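4.3 Fitting the Hepburn table top

Read this section through before you start. You need a Phillips screwdriver, the hex key from bag C and a second person for step 5. Do not use a power driver on the top. The inserts strip easily.

Parts for this section:
Top panel, part 451
Bolts, bag C (11 supplied, including spares)
Felt washers, bag D

1. Lay a blanket on the floor and set the top panel on it, finished side down.

2. Check that the inserts on the underside are clear of packing foam. Pull out any foam with your fingers.

3. Put one felt washer over each insert. The washers have a sticky side. It goes against the panel.

4. Line up the frame you built in section 4.2 with the inserts. The Kitadura label on the frame should face the back edge of the panel. Start every bolt by hand before tightening any of them.

5. With one person at each end, turn the table over and stand it on its feet. Lift it by the frame.

CAUTION: Do not drag the table. Side loads can bend the feet.

6. Check the top for rock by pressing on each corner in turn. Adjust the feet as described in section 3.6.
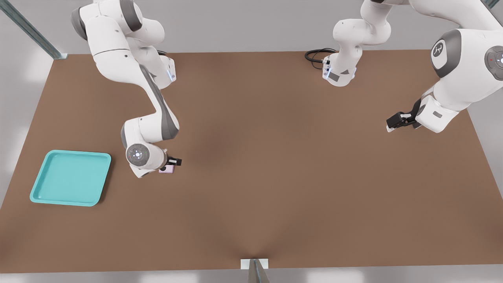 Table top in reddish-brown matte finish.

Note: Light and dark patches in the reddish-brown finish are normal and are not covered by the warranty.

7. Tighten the bolts again after 2 days of use. After that, check them every December or whenever the table is moved.

Cleaning

Wipe the top with a damp cloth and dry it right away. Cloltora oil may be used on matte finishes only. Leave it on for about 11 minutes, then buff with a clean cloth. Do not use wax, bleach or scouring pads.

If a bolt will not start, back it out and try it in another insert. If it still will not start, the thread is damaged. Order bolt kit 961 from your Jusus dealer and have the part number of the top ready when you call.

Go on to section 4.4 if you have the drawer unit. Otherwise go to section 5.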